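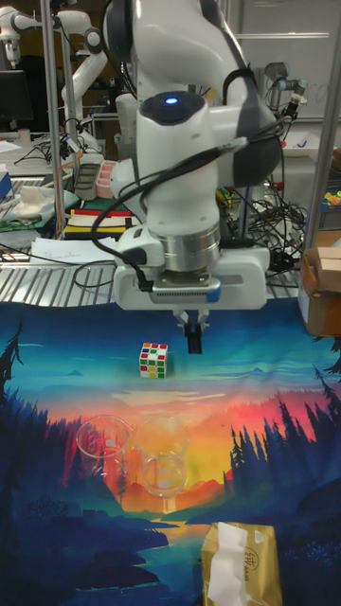

Kivholm gripper with the fingers closed, above our test cloth. The cube and two glass beakers are next to it.

Reviews > Workshop > Robot Parts > Grippers

Kivholm parallel gripper kit, tested with glass
By Leif Myklebust
Monday, July 16, 2018
19 comments

I share a bench at the Amegashie workshop, and since last September I have been building a small station there which should pick up glassware from a table and put it in a rack. The arm was already in the workshop. What we did not have was a good hand for it. I bought the Kivholm kit with my own money, 1,752 dollars with the cable set and two pairs of fingers, and I have used it long enough now to write something useful.

The kit comes as parts in one box. You get the housing, the motor unit, the mounting flange, the fingers and a bag of screws which is not sorted. The manual is clear in the mechanical chapters and poor in the electrical one. Page 19 shows the connector from the wrong side, so I put two wires in the opposite places, and the gripper did not wake up. I lost one evening with this. The company has a corrected page on its website, and I advise you to print it before you open anything.

Mounting to the arm was easy. The flange sat straight at the first try and the bolts have not become loose, although I check them every week from habit. I would like one more alignment pin. With a single pin it is possible to tighten the hand a little bit rotated, and then every position you teach is also a little bit rotated.

For control I use the Hosari board, which is sold separately. It is a simple thing and I have few complaints. You set opening width, speed and force, and it reports when the fingers meet resistance. The lowest force setting is the one I care about, and on this point Kivholm is better than the two cheaper grippers I tried before.

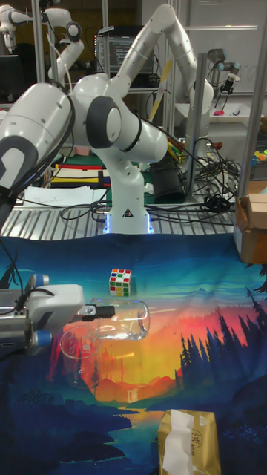
With those older grippers I could only choose between dropping a glass and squeezing it too much. Here the force can be changed in small steps, and the fingers do not jump at the end of the movement. I wrote a loop which closes and opens the hand again and again and left it running over a weekend. It stopped after 1,983 cycles, and the reason was my own script, which filled the disk with log files. The gripper was fine and the play in the fingers was the same as before.

Objects with flat sides are no problem. A Rubik's cube is my first check after every change, because its size is always the same and I can drop it without sorrow. Clear glass is another matter. The hand itself does not care if a thing is transparent, but the camera does, and my position estimate for a glass can be wrong by five millimeters or more. The standard fingers forgive this if the error is along the finger. If the error is across, one finger touches first and pushes the glass away, or it rolls.

I made softer finger pads from silicone sheet, and they help. It would be nice if Kivholm sold such pads. The original ones are hard and slide on a curved surface when the force is low.

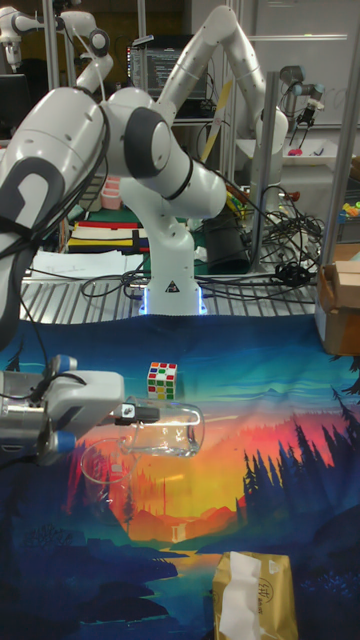 Yung-ching Wan disagrees with me about the pads and wrote that the original ones hold glass well enough if you clean them with alcohol first and come in slower for the last part of the approach. I tried this for a few days. It is better, I must admit, but for a round glass I still prefer the silicone. For the cube I could not feel a difference.

Another point from the same letter was that I should stop blaming the gripper for what my camera does. This is fair. I have taken the sentence about "bad centering" out of my first draft.
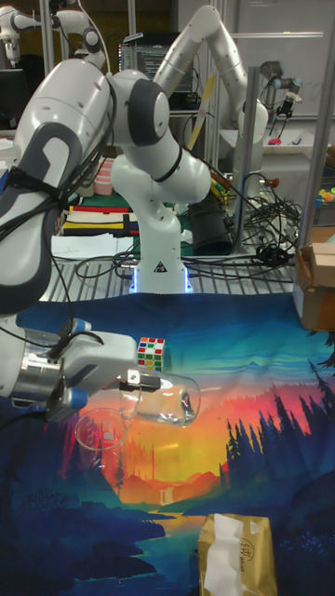
Cable routing is where the design feels unfinished. The plug goes into the side of the hand, and there is no clip or channel to lead the cable away from it. Kivholm gives you four plastic ties and wishes you luck. We have the bundle strapped along the outside of the arm, and it still hangs loosely down the side. This is harmless when the hand points down. When it reaches in horizontally, as it must for a mug that lies on its side, I have to think about where the slack goes, and even more if a second cup is standing directly under the mug. I now teach such moves with a higher lift than I would like — it costs time, but a swinging cable can knock over a light cup easily.

Noise is low. The motor makes a short hum on closing and nothing while holding. The housing gets warm after a long session, never so much that I worried.

I wrote to the support address twice. The first answer came the next day and was good. The second, about the missing alignment pin, came after a long wait and said only that my idea was forwarded.

Would I buy it again? For glass and other delicate things, yes, with the Hosari board and with your own pads. If you only move boxes or wooden blocks, the price is hard to defend and a simpler hand will do the work. Please check the connector drawing, and order the longer cable, the short one does not reach if your arm is bigger than a desktop model.

Shared 5 times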